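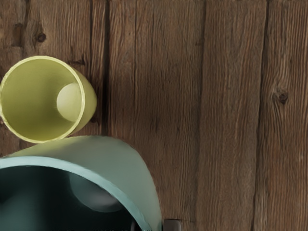
The letter from Gellavia came in December. They gave our college 38 months of money for the casting workshop, and one new furnace for bronze powder.

I was the night technician. I had asked for this furnace four times, always in writing, and now I was afraid of it. The manual had 400 pages. At one in the morning I read page 12 again and pressed the green button.

The first part was a small gear for Porketti, who make coffee mills. It came out with a crack on one tooth. I put it in my coat pocket and told the morning shift that the test was not finished.

The second gear I watched through the little glass until my eyes hurt. When it was cool I held it next to the first one. Same weight, same color. I turned it many times under the lamp and looked for the crack.

Then I wrote in the book: gear two, good. After some minutes I took the other one from my pocket and wrote it also.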